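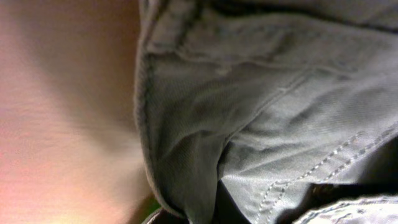 Section 5. Preparing fabric and using the steam function

The Omness garment steamer removes creases with steam and light contact. It does not need the pressure of a conventional iron, and most of the result depends on how the fabric is laid out before you start. Check the care label first. Heavier woven fabrics with a twill weave, such as the gray cloth shown, hold broad, soft folds when they are bunched up, and these should be opened out by hand before any steam is applied. Steaming over a fold sets a new crease that takes longer to remove than the original one.

5.1 Before you begin

The steamer must be assembled as described in Section 3 and the tank rinsed once with clean water. Use tap water unless your supply is very hard. In hard water areas, use a half-and-half mix of tap and distilled water. Do not add perfume, starch, vinegar or fabric softener to the tank.

CAUTION: Steam can cause burns. Never steam clothing while it is being worn. Keep hands and forearms away from the steam plate.

CAUTION: Do not leave the steamer unattended while it is plugged in.

5.2 Setting up on a table

1. Choose a stable, level table within reach of a grounded outlet. Do not use an extension cord.

2. If the table has a varnished, waxed or oiled finish, cover the working area with the Rewi heat mat (supplied with some models) or a folded cotton blanket. Steam that passes through cloth can leave white marks on finished wood.

3. Lay the fabric flat on the covered area and smooth it from the center outward. Work on one layer at a time wherever possible. Wood grain such as that of the reddish-brown tabletop shown after this step is easily clouded by moisture, so check under the mat from time to time.

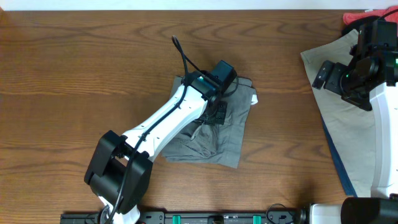

4. Fill the tank to the MAX line and close the cap until it clicks.

5. Plug in the steamer and press the power button. The light on the handle flashes while the water heats and stays on when the unit is ready. Heating takes about 40 seconds.

6. Point the head away from you and hold the trigger for 5 seconds to clear any water from the hose.

5.3 Steaming

1. Select LOW for synthetics and thin cotton, or HIGH for canvas, drill and denim.

2. Hold the fabric taut with your free hand, well to the side of the head.

3. Move the head slowly in the direction of the weave. Do not stop in one place.

4. For stubborn creases, turn the fabric over and repeat from the back.

5. Let the fabric cool flat before folding or hanging it.

NOTE: The steamer switches itself off after 13 minutes without use. Press the power button to restart it.

NOTE: If water drips from the head, release the trigger and wait for the light to stop flashing. If dripping continues, see Section 8, Troubleshooting.

5.4 After use

Unplug the steamer and let it cool for 19 minutes before emptying the tank. Wipe the steam plate with a damp cloth. Store the unit upright with the hose loosely coiled. Replacement caps and seals are available from Willus dealers under the Stekel parts label.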